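Korncombe Toy and Book Library – progress report to the Thakur Fund
18 May 2025

Thank you, as ever, for your patience with us over the winter. We are very glad to say that the sorting of the donated things is well under way, and that 400 of the 700 items that came over from Kumlow have now been looked at, labelled and put on the list.

The odds and ends have been slower going than the books, as we rather feared they would be (you did warn us!), and we are still finding cards that have strayed from their packs. 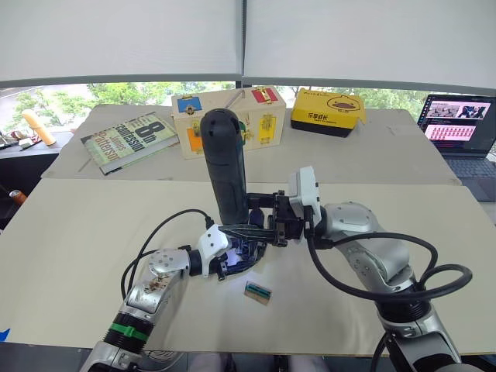
The tall black cylinder, upright on the pale board, with a small card lying near it.

The household oddments will be listed apart from the toys, so that families can find what they want without wading through everything else. We have spent £2361 of the grant so far, mostly on shelving and storage tubs, and there are 3 shelves still to buy.

Puzzles and busy boxes remain the great favourites with our younger members, and we do hope to have more of them out on loan by October. The grown-ups are not forgotten either – there is a good run of crime novels for the parents' shelf.

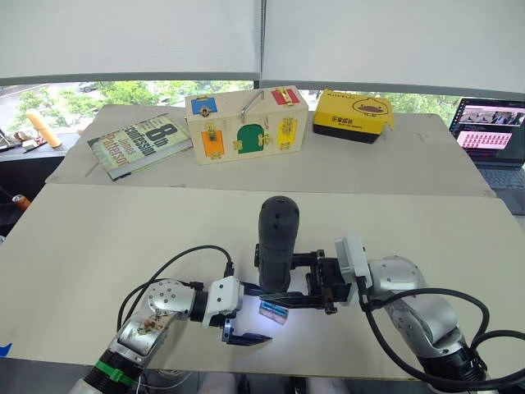 A James Patterson hardback, the wooden lock box with its five coloured doors, and a yellow box with a duck-shaped figure on the front.

Our next job is to move the loans list from paper cards to Ulto, and we will write again once that is done.

Korncombe Toy and Book Library | Contact us | Back to top
2 comments · 3 shares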